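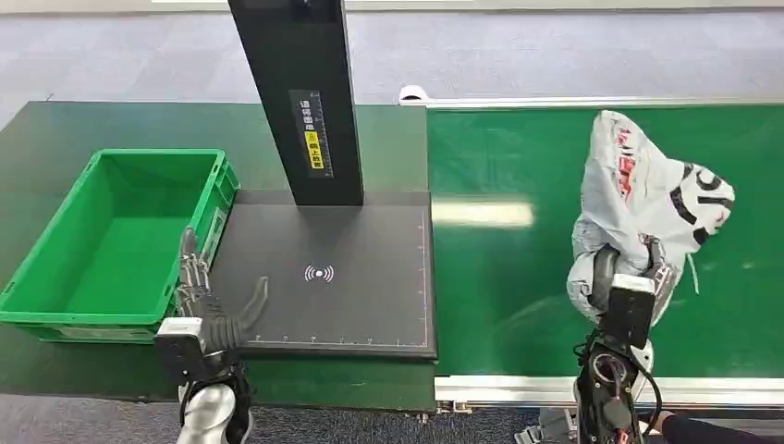 The Tanoli bench with a plastic bag held over the belt and the scanning plate alongside.

Tanoli packing and scanning bench
By Gredemar

If you've ever spent an afternoon lifting parcels off a belt, waving them at a reader and popping them into a crate, you'll know exactly the sort of work we had in mind when we put Tanoli together. It's a complete bench for teaching and trying out that job with a two-handed robot, and we're very fond of it (you may have guessed!). Everything stands at table height, so your own people can step in and work beside the robot whenever they like.

The layout is simple and we've kept it that way on purpose. A crate goes on one side, the flat scanning plate sits next to it with its upright column behind, and the belt runs off to the right. The plate has ruler markings along its edges, handy when you want to put things down in the same spot again and again, and a small wireless symbol near the middle to aim for.

Soft goods are where most of our customers come unstuck, and we do sympathise. A stiff box is easy enough, but a crumpled plastic bag changes shape every time you touch it! The jointed fingers can close around the gathered part of a bag and leave the rest to puff out as it pleases. Rianne Wuyts, who looks after our Bresby workshop, spent most of August on bags alone, and her notes come printed with the kit.

What you get
Bench tables and belt section with side rails
Scanning plate and column
12 green plastic crates
Trolluson control software, with a licence for 3 users
Rianne's notes on handling bags and other floppy things

The robot itself is sold separately. If you already have one with two arms and fingered hands, do tell us which it is before you order, and we'll check it against our list and give you a straight yes or no.

Delivery and setting up
The bench arrives on one pallet, weighing nearly 70 kg, and two people can have it standing by lunchtime. Orders placed now go out in 6 weeks. We're glad to come and set it up for you, and we'll happily stay on for a cup of tea and as many questions as you've got.

You're also welcome to visit us at Bresby and bring a bag of your own awkward items to try on the bench. Ring or write first so we can keep it free for you.

Page updated 19 Sep 2025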